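Chapter 9
Storage in the Small Home

Start with what you own. Then the room. Then the shelf, the box, the basket. Most people go the other way round and buy the basket first, and the basket ends up on top of the wardrobe with nothing in it.

In this chapter: sorting by use, measuring a cupboard properly, open and closed storage, the hallway. Labels come later, in Chapter 10.

Key terms: dead space, daily reach, open storage, turnover.

Daily reach means anything you can get to without bending or a step stool. Knee to eyebrow, more or less. Keep it for things used every day. Coffee, yes. The fondue set, no. Christmas ornaments come out in December and can live up high the other eleven months.

Dead space is the oppposite. Corners, the gap over the door, under the bed. Good for low turnover items. Spare bedding, suitcases.

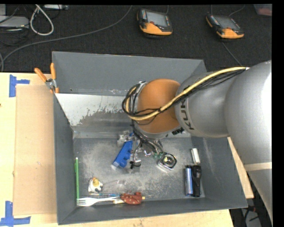
Fig. 9.1 Open-topped gray bin on a light wooden tabletop, with KUKA robot arm.

Open storage is quick. Drop it in, pull it out, no lid. Collects dust though, and everything shows. Closed storage looks calmer but gets forgotten. Arnar Hallgrímsson, in his notes on the Saltudik apartments, found one hall closet with nearly 80 carrier bags folded inside a bigger carrier bag. The owner had thought it was full of coats.

Measure before you buy. Width, depth, height, and the hinge, which everyone misses. A cupboard sold as 500 mm wide can lose a fair bit to the hinges and the door. Write the inside number down and take it to the store with you.

Before you read on: pick one cupboard. Empty it onto the bed. Sort into daily, monthly, yearly. Keep your list, its needed for the exercise at the end of section 9.2.

9.1 The Hallway

Shoes first.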